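Project report, Josteo group
Siiri Salminen, Paavo Valtonen, Minttu Seppälä
Supervisor: Kjell Sundqvist
July 28, 2023

What we wanted to find out

Does randomizing the kitchen during training help a policy when the kitchen is new? Everybody says yes. We wanted numbers for our own setup, with one arm and a small budget of demos.

Setup

All in simulation. Two tasks, turn the faucet on and move a bowl from the counter into the sink. 400 demos total, split evenly between the tasks. Paavo and Siiri did the teleop, Minttu wrote the scene generator (we call it Pyo, it's just a Python script). Pyo swaps wall and counter textures, cabinet colors, and where the loose stuff stands. Sink and faucet stay fixed relative to each other, otherwise half the demos don't replay.

Policy is plain behavior cloning from camera images plus joint positions. Same network for both runs, same number of training steps. Only difference is fixed kitchen vs. random kitchens.

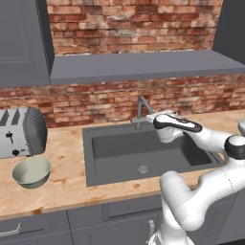
Faucet task was harder than we planned for. The gripper has to come in beside the spout and the collision mesh on the faucet base was too fat at first, so contacts got registered early and the arm jittered. Fixed the mesh, threw out the old faucet demos, recorded them again. Cost us most of a week.

Results

80 test episodes per policy, all in kitchens not used in training. Random kitchens: 60 successes. Fixed kitchen: way worse, it mostly failed at the reach, before touching anything. On the training kitchen the two were close, fixed one slightly ahead. We did not run more then one seed, so dont read to much into small gaps.

Problems

Bowl drops. Gripper closes too soon and pinches the rim, both policies do it. Probably from our teleop, we were rushing the grasp.
Success check for the faucet only looks at handle angle at the end of the episode. If the arm bumps it back, counts as a fail.
Lighting never randomized. Ran out of time.

Still to do in August

More seeds. Lighting. Kjell wants a run with half the demos to see if the gap gets bigger. Code cleanup, Minttu has the list.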